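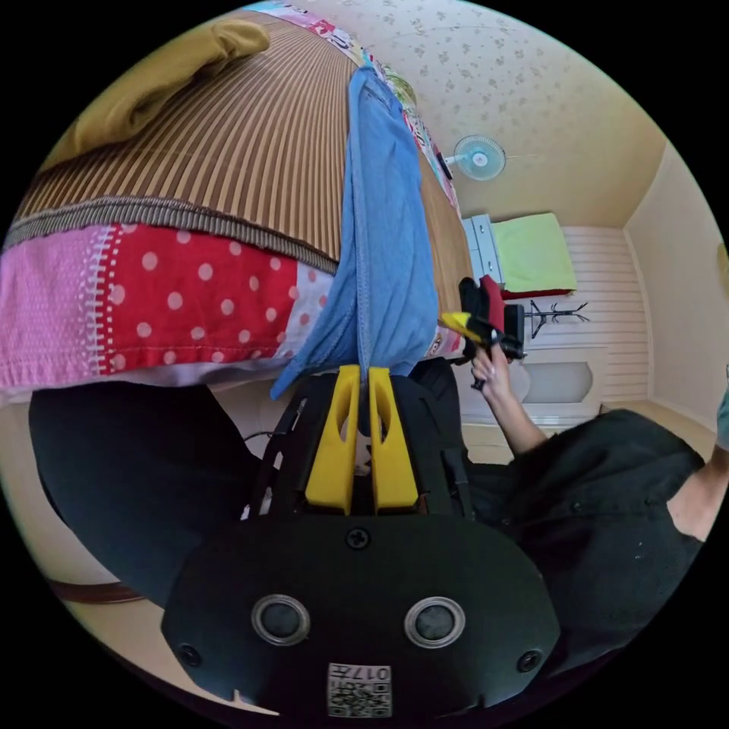 Cloth handling with the hand-held gripper, bedroom set-up, September.

Progress report to the fund: Kestlow residential linen and room work, second period
Prepared by Wiremu Te Moana, operations

1. Where we are

The grant pays for two things: recording our housekeeping staff as they handle cloth with hand-held grippers, and a trial of the Egilsson folding unit once it has enough recordings to learn from. The first is on schedule. The second is behind, and I don't think the revised dates we were given at the last call are any better founded than the old ones.

We have 197 usable recordings against a target for the whole grant of 1,000. Gornberg, who check the files, rejected another 49. Most of those were lost to poor tracking when the operator stood too close to a wall. The rest were rejected for reasons we have asked to see in writing and haven't yet.

2. What the work is like for staff

I was told at the start that using the grippers would be "just like doing the job". It isn't. A housekeeper who can strip and make a bed without thinking about it has to slow right down, pick up one piece of cloth between two fingers, and put it somewhere on purpose. Soft things are the worst. A pillow stays where you leave it. A thin strip of cloth hangs, twists and catches on the bedding, and patchwork or striped covers make it harder for the people labelling the files to say where one cloth stops and the next begins.

Staff have taken it on with more patience than I would have. The complaints are about wrists and thumbs, and about the cable. We now limit each session to 21 minutes, followed by ordinary duties. Output per session dropped when we did this and I would do it again.

Two of the team enjoy it and have become good at it. One asked to come off it and has. There was no penalty and there won't be.

3. What has changed on the floor

Less than the proposal said. No room is made up any faster than it was. Recording hours come out of the same rota as cleaning hours, and the cover money in the budget pays for fewer shifts than we lose. Supervisors have been filling the gap by starting early, which doesn't show up in any of the figures and ought to.

The proposal also promised "upskilling". So far that means an afternoon of training from Stulorska on how to hold the grippers and name the files. It was a decent afternoon. I wouldn't call it a qualification, and I would ask that it isn't described as one in the fund's own newsletter.

4. The folding unit

I saw it demonstrated in the supplier's workshop. It folded flat towels, all the same size, laid out for it by a technician. When I asked about fitted sheets I was told they were on the roadmap. Our laundry is mostly fitted sheets, quilts and residents' own things, no two alike. Until I see it deal with a mixed basket I can't tell staff that it will take work off them, and I can't tell them it will take their jobs either. They have asked both questions. They are owed an answer to the second before the unit comes on site.

5. Money

Spending is within budget apart from cover. We ask to move the unspent travel line across to cover shifts.

6. Next period

Carry on recording at the present pace, with the session limit kept.
Get the rejection reasons from Gornberg.
Hold a staff meeting with Egilsson present, in work time and paid.
No delivery of the folding unit until that meeting has taken place.

A decision on the travel line is needed before the next rota is drawn up.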